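**Call for participants: remote demonstration of household tasks to a simulated two-armed robot**

Firbridge invites applications from adults who wish to take part in a paid study of how people teach everyday tasks to a robot by remote control. The study is conducted at the Grirdale site with the Brokon control system. Prior experience with robots, programming or video games is not required.

## Purpose of the study

Firbridge is building a collection of 1027 demonstrations of ordinary household tasks, all performed in simulation. Each demonstration is produced by a person who guides the robot's arms and grippers with a pair of hand controllers while watching the views from the robot. The recorded movements are later used to train the robot to attempt the same tasks without an operator.

The study has two aims. The first is to gather demonstrations from people with a wide range of habits and working styles. The second is to learn which parts of the control system new operators find difficult, so that the training materials can be revised.

## What participants will do

1. **Introductory session.** Participants receive instruction in the hand controllers and practice opening, closing and turning each gripper. Small items, such as a white bottle with an orange cap, are used for reaching and grasping practice.
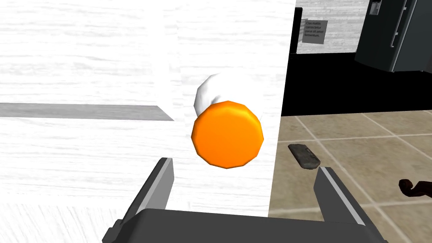
2. **Guided practice.** Participants repeat a short set of movements with a member of the study staff present. Staff may pause the simulation at any time to answer questions or correct the position of the controllers.

3. **Recorded demonstrations.** Participants complete assigned tasks at their own pace. An attempt that does not succeed is kept and labeled as such; it does not affect payment.

4. **Written feedback.** At the end of each session, participants complete a short form on comfort, fatigue and the clarity of the instructions.

Most of the recorded work is done from close views of one gripper. Furniture and walls are often seen at a steep angle, and participants should expect to need some time before they can judge distance with confidence.
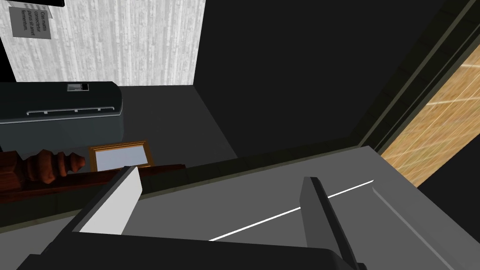
*Gripper view in the simulated home, with both fingers open.*

## Time and payment

Each participant attends seven sessions of two hours, including the introductory session. Sessions are offered in the morning and from 4:00 p.m. Payment is made at the rate of $18 per hour, and is issued after each session. Participants who withdraw before the end of the study are paid for all sessions attended. Travel within Grirdale is reimbursed on presentation of a receipt.

## Who may apply

Applicants must:

- be at least 18 years of age;
- be able to use both hands to hold and move light controllers;
- have normal or corrected vision;
- be able to read and follow written instructions in English.

Left-handed applicants are especially encouraged to apply. Persons who are prone to motion sickness when viewing moving screens should note this on the application form – it does not rule out participation, but shorter sessions may be arranged.

Current employees of Firbridge and of Zakharchenko, which maintains the simulation software, are not eligible.

## Notes for prospective operators

The following section is taken from the operator handbook and is provided so that applicants may form a fair idea of the work.
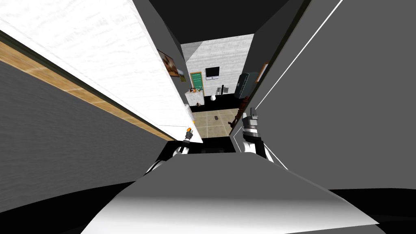 *Reading time: 2 minutes*

Before beginning a task, the operator should look over the room and find a clear direction of approach. In the wider view, both arms can be seen together with the space ahead of the robot. Narrow openings call for particular care. The operator should keep both grippers in view and bring the arms forward slowly, one at a time if necessary.

Once an object is within reach, attention moves to the gripper view. The fingers should be opened before the final approach and closed only when the object lies between them. Quick corrections are discouraged. A slow movement with a brief stop is of more use for training than a fast one that must be repeated.

Operators are asked not to restart a demonstration because it looks awkward. Hesitation is a normal part of the record. A restart is appropriate only when the controllers lose tracking or a member of staff requests it.

## Privacy and consent

The study records controller movements, simulated camera views and written feedback. It does not record the participant's face or voice. Records are stored under a participant number, and consent may be withdrawn at any time before the collection is closed.

## How to apply

Application forms are available at the Firbridge reception desk in Grirdale and may be returned there in person or by mail. Applicants should state their preferred session times and any adjustments they may require. There are 16 places in the present group. Applicants who are not placed may ask to be considered for the next one.

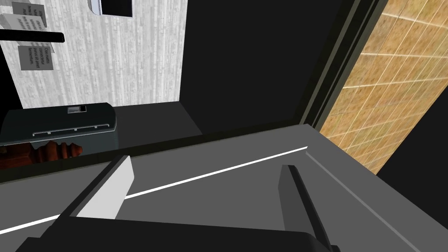 **GRIRDALE, July** – Applications for the present group are now being accepted. Selected applicants will be notified in writing and will receive the consent form, a map of the site and the times of their first two sessions.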